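Briscombe Community Board > Safety and Policing > Replacing the Neighbourhood Watch phone tree

kerbside_ken
Evening all. The Watch meeting ran till 9:40 pm, so I'll spare you the part about the banner. The motion that matters: from January the old phone tree is finished and reports of non-urgent stuff (graffiti, dumped trolleys, blokes trying car doors at 3 am) go through an app called Sillis. You fill in a form, it goes to the station's front counter inbox, and you get a reference number to treasure.

Cost is $900 a year out of the Watch account, which had $2,515 in it before the sausage sizzle. Motion passed 31 to 12. I was one of the 12.

Triple Zero is unchanged, obviously. Please don't put a break-in on a form.

magpie_season
Thank you for the summary Ken, but you've left out why it passed. The phone tree has been dead for years. I rang my assigned neighbour when the ute was stolen off Giáp Street and got a recorded message telling me the number had been disconnected. Then I rang the next one down and she's in Queensland now. Lovely chat, no help with the ute.

Tamara Crăciun
I moved the motion so I'll answer for it. The trial had 239 households signed up and we had more reports in the first month than the phone tree had logged in the previous year. The counter staff at the station like getting one tidy list. They did not like getting the same possum from six people.

kerbside_ken
More reports isn't more crime solved, Tamara. I read the trial log. A good slice of it was one household reporting another household's bins.

Tamara Crăciun
And now there's a record of it, Ken.

dunny_door
What happens to the anonymous ones? The form wants a mobile number before it lets you past page 2. My neighbour three doors up is exactly the sort who'd have things to say about number 14 and exactly the sort who won't say them with her phone number attached. 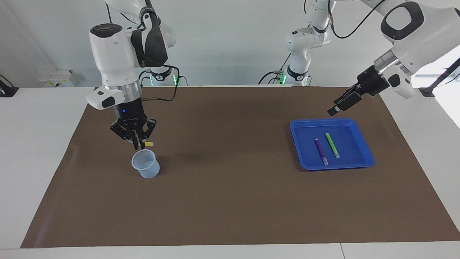
Things people keep asking (I'll edit this post as answers come in)

Can I report without giving my name?
Name yes, mobile no. The number goes to Sillis for the confirmation code. Tamara says it gets stripped before the report goes to the station. I've asked for that in writing.

Can I still use Crime Stoppers?
Yes, and for anything you want properly anonymous I would.

Do I need to be a Watch member?
No. Renters welcome too, despite what was said at the meeting by a person who has since apologised.

What about people without a smartphone?
Paper slips at the library desk, emptied Thursdays or whenever someone remembers.

magpie_season
"Or whenever someone remembers" is doing a lot of work there dunny.

dunny_door
I'm quoting the flyer more or less.

Corina Pană
I sit on the Zatton Watch across the river and we've had the same app for two years, so a few practical points. Reports with a street number and a time get followed up. Reports that say "suspicious youths" do not, and I'd gently suggest they shouldn't. Set your notifications to daily digest or you will be woken at 4 am to learn that a wheelie bin has tipped over on Alder Court. Photos need to be under the size limit or the whole report vanishes without telling you, and yes, we've complained.

On the mobile number: we pushed, and they gave us a shared code for the library computer. Ask for the same.

kerbside_ken
Corina, that's the first useful thing anyone has told me about this app, including the people selling it. Did your break-ins go down?

Corina Pană
Slightly, the first year. Then back up. Then the street lights on the oval got fixed and they dropped properly. Draw your own conclusions, I drew mine.

kerbside_ken
So $900 would be better spent on globes.

Tamara Crăciun
Council pays for globes, Ken. We've been over this. You can report a dead street light in the app.

kerbside_ken
I reported the one outside mine in the trial. Category "Other". Reference number supplied. Still dark.

magpie_season
Try ringing the possum people.

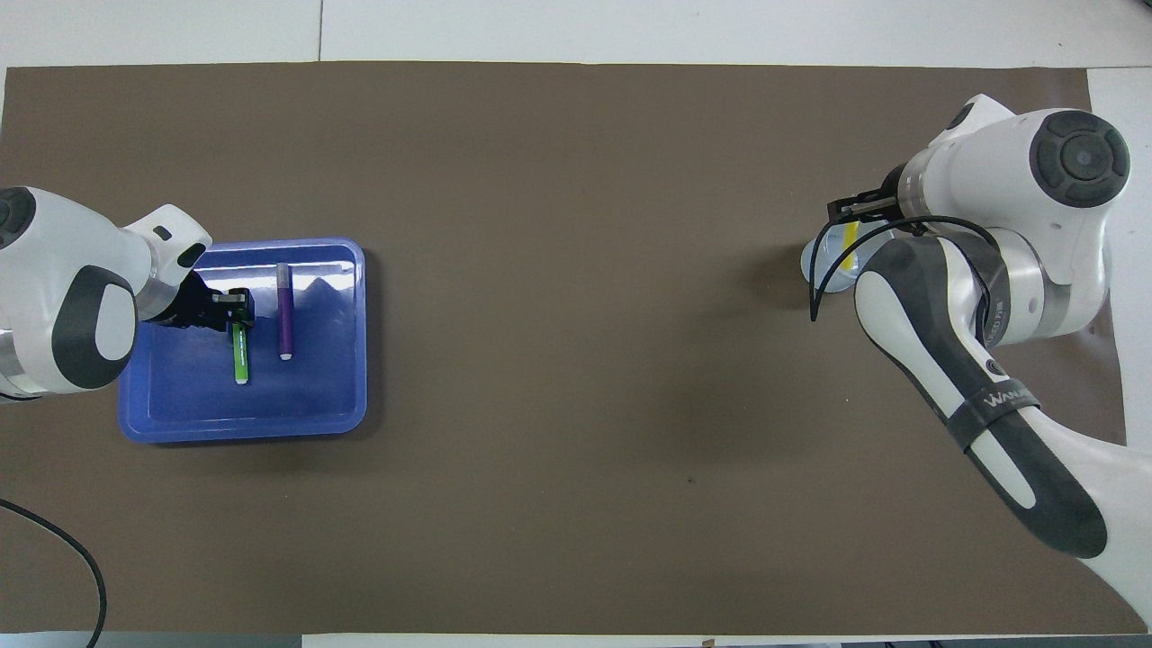
Two white robot arms over a brown mat on a white tabletop.

dunny_door
Update: have emailed Sillis asking for the library code, cc Tamara. Got an auto-reply with a reference number.

Tamara Crăciun
I'll follow it up with them in the morning. Also, whoever has the Watch's good extension lead from the sizzle, could it please come back to the hall. No questions asked, no mobile number required.

kerbside_ken
It's in my garage. I'll drop it round after tea.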